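Friday. Clear by 10 and cold enough that the grass crunched. I set up the scope behind the shed and let it cool while I ate. Jupiter was the easy one, two belts and all four moons, three on one side. Then I went after Uranus and found it on the second try, a small greenish dot that would not sharpen no matter what I did with the focuser.

Rajkumari Sandhu came over from Tadlow with her old Kuster refractor. She bought it in 1991 and the mount still runs smoother than mine. We split Gamma Andromedae in both scopes. Hers gave the better blue.

No luck with Vesta. I had the chart from 2000 by mistake and spent half an hour on the wrong field. Need to print a new one before the moon gets in the way.

Dew on the eyepieces by midnight, so we packed up. The Nolleck battery was down to 2 bars. Rajkumari thinks it's the cold, and I think it's the battery. 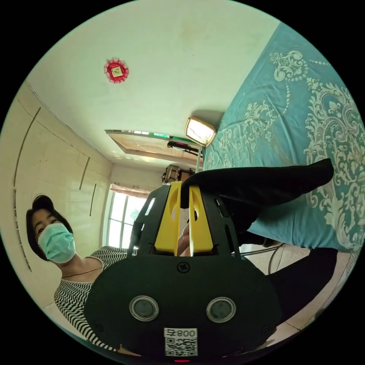
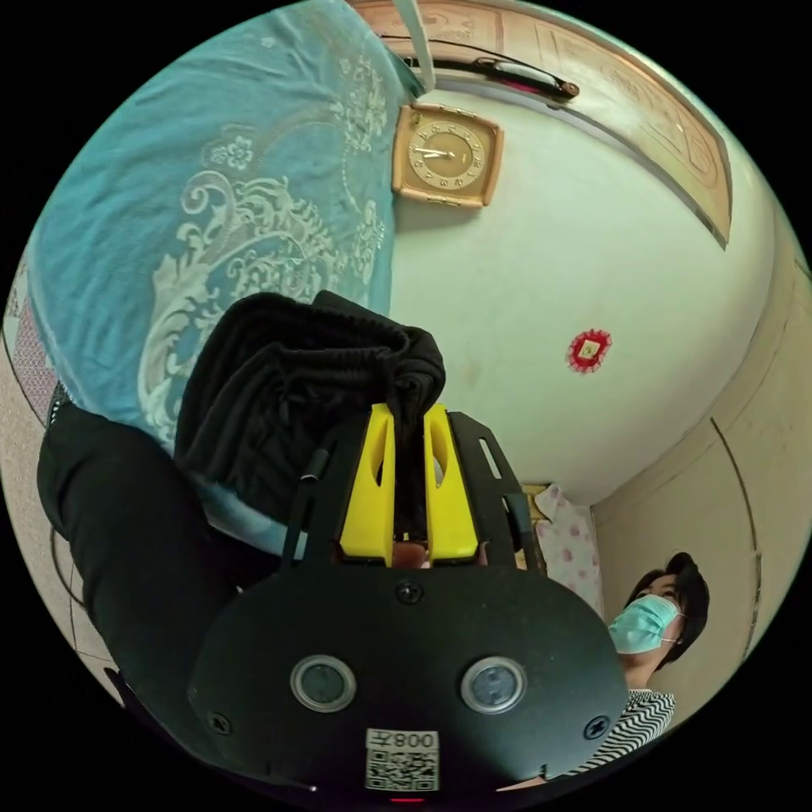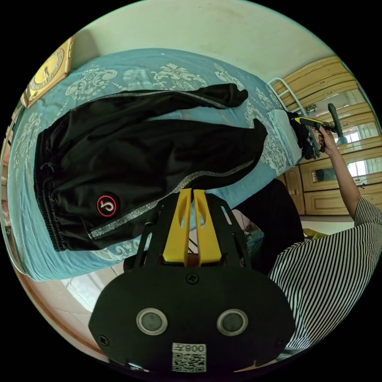 Black pants on the blue bedspread, last picture.

Observing diary, November, p. 10

Must order dew heater strips from Trostix.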